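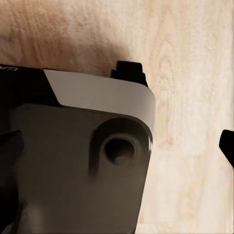 Matte taupe-gray housing with a light gray band across the top.

How to Pick a Gray Paint Without Falling for the Chip

I have painted the same hallway gray three times, so take the advice below as coming from somebody who paid for it. Paint companies would like you to believe that choosing a color is a matter of taste. My view is that most of it is light, and the rest is patience, and neither one is sold at the counter.

What you need
A few sample pots, two sheets of white poster board per color, a cheap roller, masking tape, and a pencil. Skip the peel-and-stick samples unless they are made with the paint you plan to buy. Skip the phone apps too. I tried two and they gave me two different grays for the same wall.

Step 1. Work out which way the room faces
In the northern half of the world, a north-facing room gets cool light most of the day. A gray with any blue in it will look bluer there. South-facing rooms forgive a lot more. East and west rooms change on you, and a gray you like at 8 a.m. may look like wet cement by dinner. Write down when you use the room. If you only sit in it at night, the window hardly matters and the bulbs do.

Step 2. Find the undertone
Every gray I have bought leaned toward something: blue, green, violet, or brown. The name will not tell you. Penner, the brand my local store carries, has one called Vivorley that sounds like a cool country morning and dried on my wall as plain lilac. Put the chip on a sheet of pure white printer paper, next to three other grays. The lean shows up as soon as there is something to compare it with. On its own, any chip looks neutral.

Taupe is a gray that leans brown. People call it safe. It can be, but beside a pinkish beige carpet it sometimes goes muddy, so check it against the floor before you commit.

Step 3. Ignore the deck and paint big samples
The fan deck at my store brags of 2,000 colors. You need four. Put two coats on each poster board, right out to the edges, and let them dry overnight. Leave the wall itself alone for now, as old color showing around a patch will throw your eye off, and sample patches can leave ridges that show through the final coat.

Step 4. Move the boards around
Tape one board next to the window and its twin in the darkest corner. Look in the morning, at noon, and after dark with the lamps on. Give it 2 full days. I know the guides say an hour is plenty — those guides are often written by people who sell paint.

Step 5. Choose the sheen last
Flat paint hides dents and scuffs easily. Shinier paint wipes clean and shows every bad patch job you ever did. "Washable matte" is a phrase I would test with a damp rag and a pencil mark before believing. The Badero one I used in the hallway came clean, but it left a shiny spot where I had rubbed.

Step 6. Do the math yourself
Add up the width of all the walls, multiply by the height, and take off the doors and windows. My hallway came to 183 square feet. Two coats means doubling that, so 366, and the can said a gallon covers up to 300. I treat "up to" as a wish. Two gallons did it, with enough left for touch-ups.

Step 7. Be careful with color matching
If you like a fancy brand's gray, most stores will mix a copy in their own base. Sometimes it is close. Have them dab some on a card, dry it, and hold it against the original before you pay. Tinted paint usually can't go back. I have a full gallon of Clokdale in the garage, matched by machine, and it is green.

As for the trim, a soft off-white is easier to live with next to a brownish gray than a bright blue-white. Test that on a board as well. Buy the quart first.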